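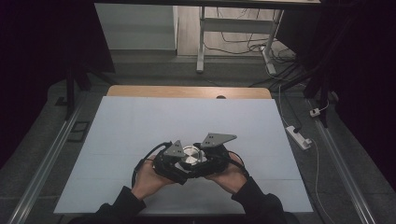 Quiénes somos

Brummont revisa cifras de astronomía ya publicadas. Desconfiamos de los titulares con exoplanetas «habitables» y de las curvas de luz demasiado limpias. Niall Cowie y Sudheer Poojary empezaron repasando 373 tránsitos del catálogo Pulo; en 8 no encontraron planeta alguno — los autores opinan otra cosa, y publicamos su respuesta entera.

Somos cuatro en plantilla. No anunciamos descubrimientos ni cobramos por dar la razón. Los datos se piden por correo, hasta 200 estrellas por consulta.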